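Florkden Creek Fish Passage, progress report to the Fundell program, August

We said in the spring that the lower culvert would be out by now. It is out. The upper culvert is not, and has so far shown more staying power than anyone involved in the permit.

Work at the lower site took 6 days once the county let us close the road. The old pipe came up in two pieces, and the streambed underneath has been regraded with cobble to match the reach above it. Two alewives were seen above the old pipe the following week. We are not calling this a run.

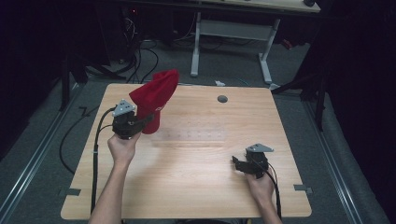 The permit for the upper culvert came back with 4 comments, three of which concerned a wetland on the wrong side of the road. We have answered all of them, including those three. The revised drawings from Brutuvico went in with the reply, and the agency now has the whole stack for the second time.

Water temperature loggers are in at both sites. One stopped recording in early July and we have a gap there that we can't fill. The rest of the summer data is attached as a spreadsheet.

Planting went better. We put in 356 willow and dogwood stakes along the lower bank and lost 38 to deer, who were not consulted in the planting plan and have made their views known. Replacements go in after leaf drop, with cages this time. The cages were cut from the original budget to save money, and we would like to move funds from the signage line to pay for them.

On signage: the draft panel still says "salmon." There are no salmon. It will be fixed before printing.

Landowners on the upper reach got a letter and an invitation to walk the site. Most of the replies were friendly, and a few were about beavers. 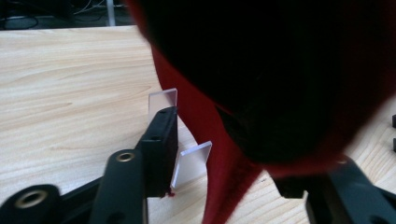

Marty wrote back that the creek flooded the lower hayfield twice before the old pipe went in, and wanted to know who pays if it does so again. We have asked for the flood model to be rerun with that field included and will send the results to you and to the landowners together.

Still to do before the next payment request: the upper permit, the caged replacements, and the fall fish count.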